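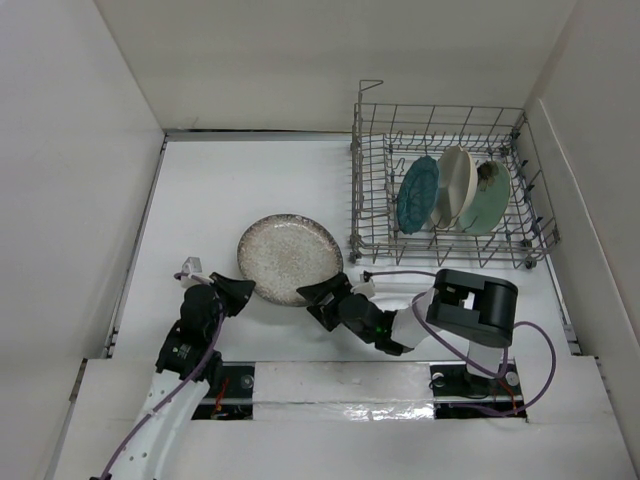 Nillik-list Digest, Vol 9, Issue 56

Subject: Re: [nillik-list] Fourth dish for the rack task, and a few questions
From: Biljana Karagiannis
Date: Oct 22, 2019

Answers are inline. I left your message whole so people who joined the list this term can follow it.

> Hi all,
>
> The Prureck team has the two-arm dish task going again at Watstead. We can place the first three dishes from the scripted poses most of the time. The fourth dish is the problem. We have been using the speckled plate for it, flat on the table, and the arms have to get it up on edge before it can go in the rack.

The speckled plate is a good choice for the fourth dish and I would like you to keep it. It lies flat on the work surface with the raised rim facing up, so the gripper has something to work with at the edge. The trouble is that there isn't much space under it. If you come in level, the lower finger pushes the plate and it slides toward the rack.

The spring group got past this by giving the arms separate jobs. The left arm goes to the lower left of the rim and stops there, close, without pressing. The right arm opens its jaws at the lower right rim, one jaw at the edge and the other pointing down, and tries for the grip. The left arm is there to keep the plate from traveling. Once the right arm has a hold, it lifts its side a little and the left arm comes in under the raised edge.

Do the approach with both arms before you work on the lift. Most of the bad runs I have watched went wrong in the approach and only showed it later.

> Our success count for the full task is 58 out of 181 runs. That includes everything since we started, also the week with the wrong gripper offsets. Should we throw that week out?

No, leave it in and mark it. Add a column to the run sheet called "setup" and put the offset version there. When you write up the project you can report both numbers, with the week and without it. The judges in April will ask what changed between your early runs and your late ones, and it is much easier to answer with the sheet in front of you.

Please also split the failures. One column for "full task" tells you very little. I would use these:

approach (plate moved before grip)
grip (jaws closed, no plate)
lift (plate dropped or turned)
insert (hit the rack or another dish)
release (plate in slot, fell when let go)
stopped by hand

Pick one label per run, the first thing that went wrong. If two of you disagree on the label, write both initials and move on.

> Some of us think the dishes in the rack are too different. The teal one has the scalloped edge, the cream one is divided and thick, and the pale green one is somewhere behind it. The vision code is fine with teal and green but it keeps giving a wrong edge for the cream one. Can we swap it for a plain plate?

You can swap it for practice. For the April demo the dish set stays as it is, and it was picked to be uneven. The cream dish has a ridge through the inside and a thick wall on the right side, and I suspect your edge finder is taking one of those for the rim. Print the contour it returns and lay it over the camera picture before you change any code. If it follows the ridge, try keeping only the outermost closed contour. If it follows the wall, you probably need to look at the smoothing.

The pale green plate is a separate matter. It is partly overlapped by the cream one from where the fixed camera looks, so the code only gets part of the outline. Last year's team fit a circle to the part they could see. It was good enough for deciding whether a slot was taken, and that is all you need from it. Don't spend a week getting its exact pose.

All three lean a little in the rack as well. Your slot model in the repository has them straight up and down. Put a tilt in the model, even a fixed one, and check the clearance again on the side where the fourth dish goes in.

> The rack moves when we bump it. Can we glue it down?

Please don't glue anything to the work surface. Other groups share that station and I would have to explain it to them. Put the rack back at the back right, where the setup sheet has it, and check its position at the start of each run. There is a calibration script called find_rack in the tools folder. Run it with both arms in the home pose or it will pick up a gripper as part of the rack.

If the rack gets bumped during a run, label the run "insert" and write "rack moved" in the notes. I would like to know how often it happens before we talk about clamps.

Stay away from the wire loop at the rear left corner when you plan the left arm's path. It stands higher than the rest of the rack and it isn't in the collision model. Somebody should add it. A simple box is fine — it doesn't have to be the right shape.

> The purple cable on the right arm got caught once on the motor housing. We moved it by hand and kept going. Is this something to report?

Yes. Anything with a cable gets reported, also when nothing broke. Stop the run, put the arm in the home pose, power down the arm, and then touch the cable. Moving it by hand with the arm live is the one thing on the safety sheet I will send people home for.

As for the routing, the right arm's cable has a lot of slack. It loops down over the white link, and there is another stretch that swings out wide to the right. Some of that slack is needed when the wrist turns over. Before you tie anything, jog each joint slowly to both ends of its range and watch the cable the whole way. Then take up only what never gets used. The left cable lies down along the link and nobody has complained about that one, so leave it alone.

Use the soft straps from the drawer, no zip ties. Zip ties have to be cut off and the cutters end up near the cable.

> Last thing. How many people can be at the station at once? There are a lot of us this term and not everybody gets a turn.

Three. One runs the software, one has a hand on the stop button and does nothing else, and one fills in the sheet. The sheet person also resets the dishes, after the stop person says it is clear. Change places every ten runs or when somebody gets tired of it.

People who are waiting can work on the desk machine with the recorded runs. The labeling I asked for above is enough work for everyone for a couple of sessions, and you don't need the arms for it. I would also like one person who hasn't written any of the code to read through the Nillik setup page and follow it word for word. It was last edited when we still had the older grippers and I know at least the homing section is out of date. Send corrections to me off list.

For next session, please have the following ready:

the run sheet with the new columns
the contour overlay for the cream dish
a short note on the cable, who was there and which joint was moving
the box for the wire loop, if somebody has time

You don't need to have the lift working by then. I would be happy with a run of clean approaches in a row where the plate stays where it was put.

Two general items for the rest of the list. The shared drive is nearly full, and most of it is raw video from teams that finished last spring. I will move anything without a README to the archive disk at the end of the month, so add one if you still want your files where they are. And the station booking page now asks for a team name. Watstead groups should write their own team name there and leave the school name out, or we can't tell which of you is coming.

Biljana Karagiannis
Nillik student projects, Watstead

_______________________________________________
nillik-list mailing list
To leave the list, send a message with the word "unsubscribe" in the subject line.

End of Nillik-list Digest, Vol 9, Issue 56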